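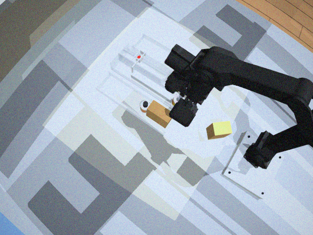
## Set a safe homing order

Applies to Wellum controllers with firmware 2 and later. By default all axes home at the same time. On a bed with tall plants or stakes, home Z first so the tool is clear before X and Y travel.

1. Open **Settings > Motion > Homing**.
2. Turn off **Home all axes together**.
3. Set the order to `Z, Y, X`.
4. Set the homing speed to 80 steps per second. Higher values cause false stall readings on long belts.
5. Save, then restart the controller. The order is only read at startup.

To check the setting, move each axis a short way off home by hand with the power off. Turn the power on and run:

```
home --verbose
```

The log should list Z, Y and X on separate lines, each ending in `ok`.

### If an axis reports a stall

Look at the motor load value in the log. On a clean track it stays below 970. If it goes higher, wipe the track, check that the belt is not rubbing on the end plate, and run the command again. If Z alone stalls, raise its current limit by one step and retest.

Error 17 means the saved order is missing an axis. Enter all three letters, even for an axis that is switched off.

Stall values were measured by Muthoni Minja on the short Tolentino bed. Longer tracks may read slightly higher.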